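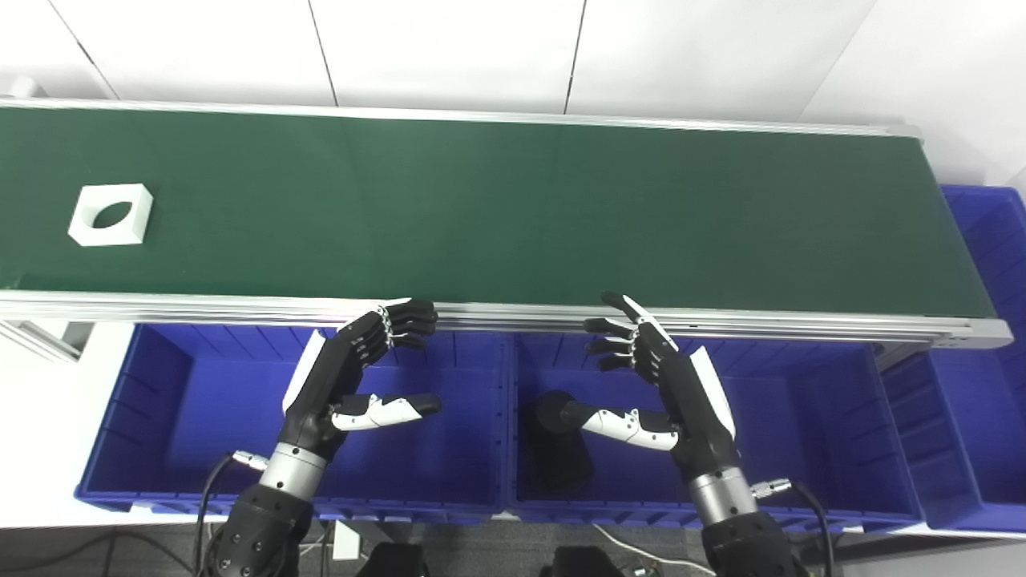 White block on the green belt.

Book care tips, the quick version

Posted February 9, 2024 by Charito

OK so people keep asking how I keep my old paperbacks from falling apart. I reread a lot. Some of these have been through the bathtub, a bus trip and my nephew. Typing this up fast between loads of laundry, so no fancy order.

Musty smell
Big plastic tub with a lid. Small open bowl of baking soda in one corner, books standing up and fanned open a little. Lid on. Leave it a week, then sniff. Still bad? Fresh baking soda, another week. Don't sprinkle it on the pages, you will never get it out of the gutter. Dryer sheets just make it smell like musty laundry.

Wet book
Damp only: stand it up, fan the pages, point a fan across the room and not right at it. Paper towels every 20 pages or so, swap them when they feel wet. Soaked: zip bag, freezer, tonight. That buys you time until you can deal with it. Shiny coated pages (cookbooks, art books) stick together for good if they dry shut, so do those first.
Once it's nearly dry put it under something heavy for 24 hours. I use the Dutch oven.

Sticker gunk
Hair dryer on low, peel from a corner, slow. Leftover goo on a glossy cover comes off with a tiny bit of lighter fluid on a cotton swab. Windows open, no candles, and NOT right after the hair dryer. Matte covers - test on the back first. Cloth covers, just leave the sticker. I mean it. I ruined a nice Pimentel hardcover that way and it still bugs me.

Pencil marks
White vinyl eraser, the soft kind. Rub one direction, toward the edge of the page. Pink erasers leave a smear. Ink is there forever, make peace with it.

Loose page
PVA glue, the acid free one. Not school glue, not the hot glue gun, not clear tape (goes yellow and then it takes the print with it). Thin line of glue down the inside edge with a toothpick, slide the page in, wax paper on both sides, close it, weight on top overnight.

Cracked spine
If it's only creased leave it be. If the block of pages is coming away from the cover, run glue down the inside of the spine with a knitting needle, roll it around a bit, wipe the extra. Rubber bands around the whole thing till dry. Wide ones, over wax paper, or you get dents.

Shelves
Dust from the top of the book, spine outward. Soft paintbrush works great. Snug but not tight, you should be able to get a finger in. Pull a book by its middle, never by the top of the spine. Keep an inch or 2 behind them if the shelf is on an outside wall. And keep them out of the sun, my whole red section is pink now.

Keeping track
I have over 853 books at this point and quit trying to remember who borrowed what. Index card in the back, name and month. Aileen has had one of mine since April. Aileen if your reading this, its fine, just tell me if you liked it.

Will add the part on yellowed page edges when I get a chance. Angelica wants to know about sandpaper. Short answer, very fine grit, clamp the book shut first, and don't try it on anything you love.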